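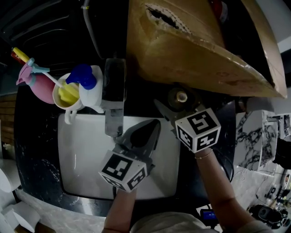

August 24, 2023. Pradthorpe, sink station

Good day at the sink! We're at 1810 demos for the Halliday set now, and the bathroom counter tasks are finally starting to feel like a proper chunk of it.

Two-handed all morning. I'm getting much smoother with the left gripper, though my wrists still want to turn the cubes away from the head camera when I reach in under the faucet. Have to keep thinking "cubes up." Threw out 7 for lost tracking, all of them my fault, all reaches toward the back of the counter.

Logged 49 keepers on the new bottle tasks. Frosted glass is the one I'm most excited about, we have so little see-through stuff and the Herano policy is terrible at it (it goes for the cap every time, or for the background behind the glass). So lots of variety there please: different start spots, different approach angles, gold cap and plain.
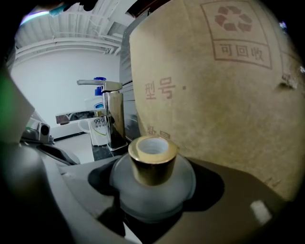 Frosted bottle with the gold cap, gripper view. Faucet and 99.9 mug behind.

Chrome faucet is fun too, reflections all over the place. I want to keep it in view as much as possible and see what the model makes of it.

To do:
- rename the morning folder before the Driltonex upload, it still says January
- 9 more left-hand-only runs
- slower releases!! I keep opening too fast at the end
- try the spray bottles, trigger facing away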